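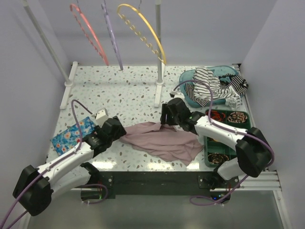
Step 1. Write down the task before you write down a price

How to plan a two-arm laundry bench on a small budget. Updated 29 November 2024

Most people start with the arms. Don't. Start with one sentence that says what the bench has to do, then buy for that sentence. Ours was "pick up a garment, get a hanger into it, put it on the rack." Everything on the shopping list had to answer to it. Two things didn't and we bought them anyway, more on that below.

If your sentence has the word "and" in it more than three times you are planning two benches. Split it.

Step 2. Split the money into 2 pots

Pot one is arms, grippers, mounts, power. Pot two is everything else - table, panels, rail, cable, hangers, trays, baskets, spares, shipping. People put 90 percent in pot one and then run the thing on a wobbly desk. Keep 40 percent for pot two. Sounds like a lot. It isn't.

Our pot two was $2,000 and we had $697 of it left when the arms showed up. Gone by the end of August. Mostly cable, bolts and a second tabletop.

Step 3. Get quotes, and get them in the same shape

We asked Harholm and Saka for the same list, line by line. Harholm sent a bundle price. Saka sent lines. Ask again until both look alike or you can't compare them. Things that go missing from a bundle:

- mounting plates and the bolts for them
- power supplies, one per arm
- spare gripper fingers
- cables long enough to reach past the elbow with slack
- freight and the customs fee
- what a replacement joint costs and how long it takes

The last one matters most. We paid a little more to go with Saka on lead time alone.

Step 4. Table and frame

Measure reach first. Both grippers have to meet in the middle over a spread out garment, and at least one has to get up to the rack. Lay tape on the floor, sit the arm bases where you think they go, check with a broomstick. Cheap test, do it twice.

Front beam: put both arms on one stiff beam, not clamped to the tabletop. Slotted aluminum rail is fine for the stand, buy extra fittings.

Tabletop: this is our first regret. Speckled and shiny, looked great in the shop, throws back every light in the room. Budget for matte. If your already stuck with a shiny one, price some diffusers before you price another top.

Side and back panels: plain, pale, no pattern. Low cost. Do it.

Step 5. Cable

Let it loop. You want slack at the wrist and slack at the elbow, and then you want to move both arms through everything they will ever do while somebody watches the cable. We ordered ours in one color so it is easy to spot against black and white parts. Second regret was length - bought exact, had to reorder.

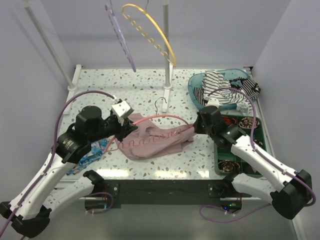 Hanger in the left gripper, pink garment stretched between the two arms.

Step 6. The stuff the arms touch

Cheapest part of the list and the part that decides if the bench is any use.

Hangers - mix them. Plastic and wire, different colors, different lower bars. A gripper that likes one kind may hate the next. Buy a few of each from Nomura or wherever, not a case of one.

Clothes - plain, striped, printed. Thin and thick. Thrift store is fine. Wash them first.

Basket or tray for the pile, and a compartment tray for small stuff. Check the height of the rim against your gripper before you order. Low rim is easier.

Rack - has to stand on the table without walking. Fix the feet down. A rack that shifts a little will cost you a day every week.

Step 7. Spares and labor

One spare set of fingers per arm, one spare cable per arm, one spare power supply total. Put them on the first order, freight on a second small order is painful.

Then labor. Yasuo Tanabe did our assembly plan and his rule was to take the hours you think it needs and double them. He was close. Bolting is quick, cable routing and calibration are not.

Step 8. Put it in one sheet

Columns: item, supplier, quoted, paid, arrived, replaces what. We keep ours in Brirano but any spreadsheet works. Fill in "paid" the same day or you wont.

Before you send the order, check:

- reach test done with both bases in place
- quotes in the same format
- cable length with slack added
- matte top
- spares on the first order
- a little left in pot two, you'll need it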